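December 17, 2023

Noise and temperature, spare desktop, Ondenholm workshop

Still chasing the hum on the Shawky build. It shows up a few minutes after power-on, low and steady, and stops if I press a thumb on the top of the case. First suspect was the rear fan. Swapped it for the Tolirent one from the drawer, same hum. Put the old one back.

Second suspect was the case feet. They went hard sometime after March and the bench passes everything on. Folded a towel under the machine and the hum dropped but did not go away.

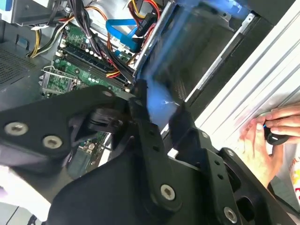

Rania Benjelloun thinks it is the hard drive and would not spend more time on fans. Her old machine made the same note until she put rubber washers on the drive screws. She also says to write down the room temperature every time, which I forgot for the first 4 runs.

Runs so far: 17, each with the side panel on. Fan curve flat at 100 percent for the first 8, default after that. Hum in both groups. With the fans at full it is hard to hear and I had to put my ear to the front. Runs 9 and 12 I would throw out, the compressor next door was going. 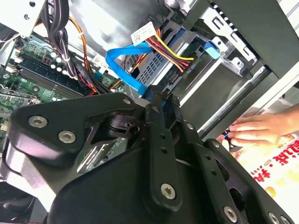 Washers next. The Bundesico pack has two thicknesses and the thin ones are too soft, they squeeze flat under the screw head. Will try the thick ones with the original screws and see if the thread still catches. With the case open like this the drive area can be reached without pulling the board, so it should be a short job. Do not overtighten. If the screws turn out too short, there are longer ones in the tin by the door.

Other idea, not tested: the panel itself is resonating and the drive only sets it off. A strip of felt along the inside edge would show that. Do the washers first and the felt separately, or we won't know which one did it.

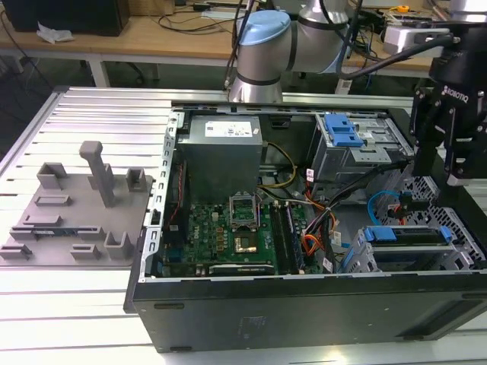

Case on its side on the slatted table, side panel off.

To do: felt, room thermometer, ask Rania for her washer size.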